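Piltia
Benches / Racks / Crates / Spares / Contact

Landeg Packing Bench and Cubby Rack

Wooden top, white metal rack, open compartments at arm's reach

We've been making the Landeg for a while now and it's still the thing in the catalog I most like putting together. It's a long wooden bench for people who pack and check boxes standing up, with a grid of open cubbies right behind it, so the carton you need next is in front of your face and your feet can stay where they are. That's really the whole idea. Everything else on this page is detail, and I'll admit I enjoy the detail!

The top

The bench top is wood with a smooth glossy finish, and the finish is what people ask about first. A cardboard carton slides on it with one hand. You can push a box along to the next person, spin it around to find the label, tip it up on end, and it goes without a fight. Tape that ends up on the surface peels off again if you get to it the same day (leave it till next month and you'll want a plastic scraper and some warm soapy water, but it does come off).

The warm brown color was a bit of luck. We tried a pale top in the beginning and white labels disappeared on it. A backing sheet or a loose address label shows up nicely on this one, and so does a dropped blade, which I'm glad about every time.

There's no lip along the front edge. Early benches had one, to stop pens rolling off, and it caught people right across the forearms whenever they leaned over a big box. We took it off and put a pen groove at the end panel. Much better.
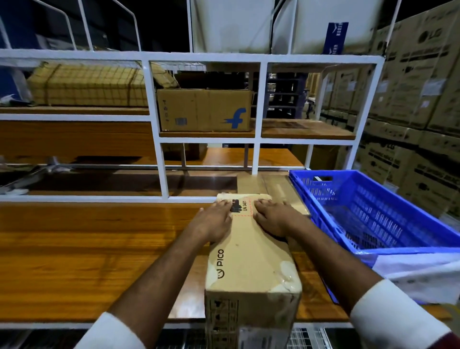 Both hands flat on a carton on the wooden top, with the rack's bottom rail just behind.

The rack

The rack is square metal tube, painted white, put together as a grid of compartments with a board laid in the bottom of each one. The cubbies are open at the front with no doors or drop bars. I love an open cubby for this sort of work. You can see what's waiting, you can slide a wide box in straight, and a soft bundle tied up with cord can sit there just as happily as a square carton. Boxes come in such odd shapes now that a rack made for one size would be out of date in a year.

The uprights are punched at 100 mm steps, so a level can go up or down without much of a project. Two people can move one in a few minutes with the hex key that comes in the bag. Take the boards out first! They lift straight up, and they're a lot easier to carry one at a time than to balance while somebody hunts for a bolt.

The boards aren't screwed down, by the way. They rest in the tube frame, and you can pull one, wipe it, and turn it over when the top side gets scruffy. Meirion Eynon, who set up the returns room at Odwood, writes the name of each carrier on the front edge of his boards in pencil and flips a board when the carrier changes. I've stolen that for our own packing area.

Sizes

Bench length: 242 cm
Bench depth: 622 mm
Working height: 1,019 mm
Upright punching: 100 mm steps
Frame: square metal tube, painted white
Top: wood, gloss finish
Assembly: two people, tools in the bag

The working height is set for standing. If most of your crew sit, ask for the short legs when you order, same price, same fixing holes. Mixed crew? Get the standing height and a couple of tall stools with a foot ring.

Working with bigger and odder boxes

A bench like this gets used for more than new stock going out. Plenty of people buy it for what comes back in: cartons that have been taped twice, cartons with a soft corner, cartons that have been somewhere damp. For that you want elbow room, and you want to be able to stand a box on end and hold it there with both hands while you take a good look at the panel and the base.

The full depth helps a lot here. You can keep a box or two in a line at the back, against the rack, and still have the front half of the top free for the one you're checking. Put the rough ones at one end and the sound ones at the other and by lunchtime the bench has sorted itself.

One small tip from our own floor: look at the bottom of a carton before you trust the top. A lid can be perfectly neat with a rip underneath it. If the cardboard has torn through, leave whatever is inside alone until you've looked up the marks on the side, and anything carrying a battery mark goes to the person who deals with those in your building. It doesn't go back in a cubby.

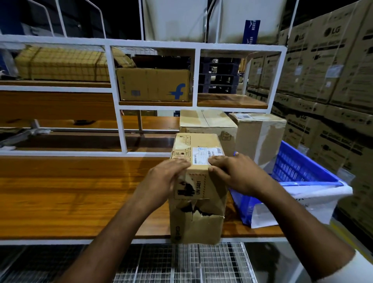 Can I buy the rack on its own and put it behind a bench I already have?

The rack is sold separately and has its own feet, so it will stand behind any bench that's reasonably level. Measure the height of your bench before you order, and tell us the figure. We'll set the lowest rail so that it comes just above your work surface. You should also fix the rack to the wall or the floor with the brackets supplied, whichever bench goes in front of it.

Crates to go with it

The Clulura crate isn't part of the bench, but we sell so many of them together that it belongs on the same page. It's blue plastic, open at the top, with slotted sides and a cutout handle in the short end. It's the right kind of size to park on the bench top beside whatever you're doing, and it takes all the stuff that otherwise drifts around: poly bags, paper, the packing slips, tape rolls that are nearly finished.

I like the slotted sides more than I expected to. You can tell from a couple of steps away if a crate is full or empty, dust drops out, and they rinse under a tap in seconds. The blue is easy to spot against all that brown cardboard too. Get one for bags and one for paper and keep them apart from the first day (we didn't, and spent a whole afternoon in March untangling them).

Set the crate at the end of the bench where your stronger hand is, and pull it in close. If you're reaching across a box to get to it, it's on the wrong side.
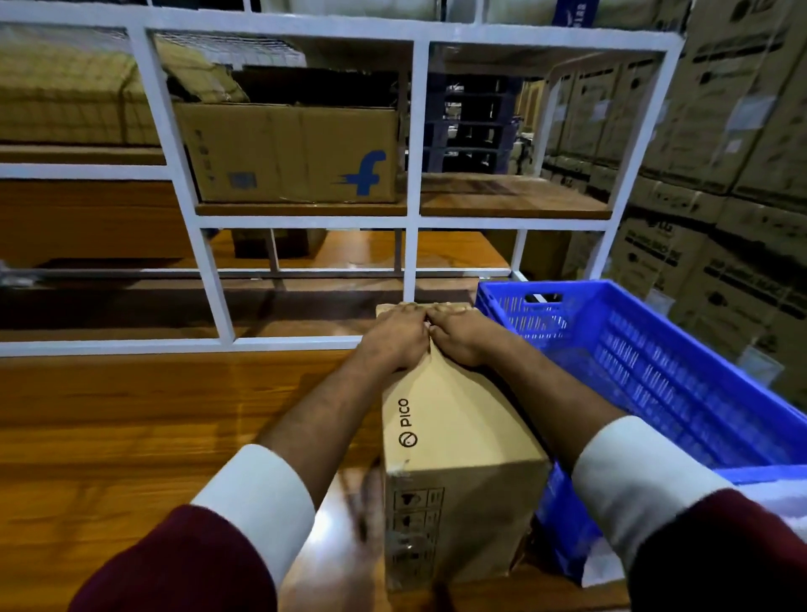

With the crate in place you'll find you use a shorter stretch of bench than you planned. Most people settle into a patch right in front of the middle cubbies and hardly leave it. That's fine, and it means a second packer fits on the same bench without bumping elbows. Rhodri Pumphrey in our workshop likes to mark the halfway line on the front edge with a strip of colored tape for customers who've ordered for two, and it's surprising how well people keep to it.

Looking after it

Wipe the top with a damp cloth at the end of the day and dry it. Skip the gritty cleaners, they take the shine off and then boxes start to drag. If you cut on the bench, use a mat. Small scratches can be rubbed back with the finishing pad in the spares kit, and a new top can be fitted to the old legs if yours has had a really hard life.

The paint on the rack will chip where metal meets metal, mostly around the bolts. There's a touch-up pot in the bag. Check the bolts after the first couple of weeks, when the frame has settled under load, and again whenever you move a level.

Heavy boxes go low, please. The upper cubbies are good for light cartons and soft bundles.

What comes in the delivery

Wooden top
Leg frames and cross rails
Rack uprights, rails and boards
Wall and floor brackets
Hex key, bolt bag, touch-up pot
Printed assembly sheet

Clulura crates are ordered separately and come nested, in blue only. The short legs, spare boards and finishing pads are on the Spares page. For a bench longer than standard, send us the length of your wall and a note of where the doors are, and we'll send back a sketch.

Page updated August 27, 2021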